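1/ Seit Februar lerne ich Japanisch und will euch mal erzählen, wie das so läuft (Spoiler: langsam!)

2/ Kanji bisher: 70. Auf meiner Liste stehen 1.000. Ayane meint, ich soll lieber ganze Wörter lernen, und hat vermutlich recht, grr

3/ Gestern beim Einkaufen das Wort für Mülltüte gelernt: gomibukuro. Klingt doch super, oder?

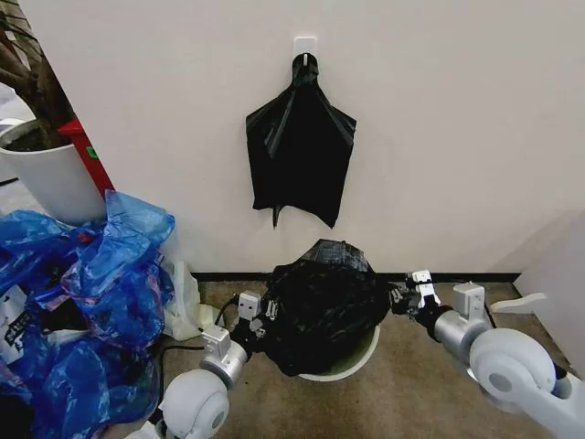
4/ Nächste Baustelle: Zählwörter. Flache Sachen mai, lange Sachen hon, und bei Hasen geht's dann los mit wa… Tipps gern her!

Diese Seite verwendet Cookies. Mehr erfahren | Akzeptieren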